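Company > Who We Are > About Grundemia

About Grundemia

Grundemia rents out robot time. More precisely, we rent out two robot arms in a box, plus the people who know what to do when the two arms disagree. Customers send us a small household task, we run it in one of our booths, and they get back the recordings, the notes and an invoice. The invoice is usually the shortest of the three.

The company was started by Rūta Butkienė, who had spent years fixing packaging machines and wanted to work on something that weighed less. Her first bench was called Clavov, after a misread label on a shipping crate. It had one arm and could pick up a sponge if the sponge was facing the right way. We still have the sponge.

What we offer now is called the Walus booth. Each one is an aluminum frame with a pair of arms on the front rail, printed walls, a floor mat and whatever baskets or hooks the job calls for. You can book a booth with one of our operators, or you can buy the kit and put it together yourself. The kit has 296 parts and a manual 57 pages long. Page 31 is the one people call us about.

Most of our bookings are for chores that no adult would brag about finishing. Sorting cutlery. Closing zip bags. Putting batteries into remote controls, a job that looks like nothing until you try to do it with two fingers per hand and no sense of touch to speak of.

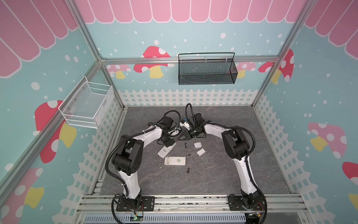

The wall designs are a regular topic on sales calls. Customers expect gray, and we do stock gray. We also stock mushrooms, picket fences and a pink scalloped awning, and the patterned walls get booked first. A robot that has only ever worked in front of plain walls tends to sulk when it meets a real kitchen, so we change the surroundings often and keep a drawer full of mats. Rūta picks the patterns. Complaints about taste can be sent to her directly, and she reads them out at lunch.

A standard booking is 60 runs of one task. The large package is 300, with changes of layout in between, and comes with a written report on what went wrong. We're fond of those reports. Our competitors show you the good run with music over it. We'll show you that one too, but you'll also get the one where the battery went under the mat.

For customers who want to work on their own site there's Frei, our service plan. It covers spare grippers, cable repairs and a phone line answered by somebody who has built a booth with their own hands and remembers how it felt. Frei doesn't cover coffee spills. We were asked to make that clearer, so it's now in the contract twice.

We're a small company and plan to stay that way until the lease on the bigger room comes up in October. If you have a chore you'd like done many times over by something that never gets bored, write to us. Tell us what the objects are and how big they are. If they roll, please mention it early.

Shared 57 times | 3 comments

Contact | © Grundemia | Back to top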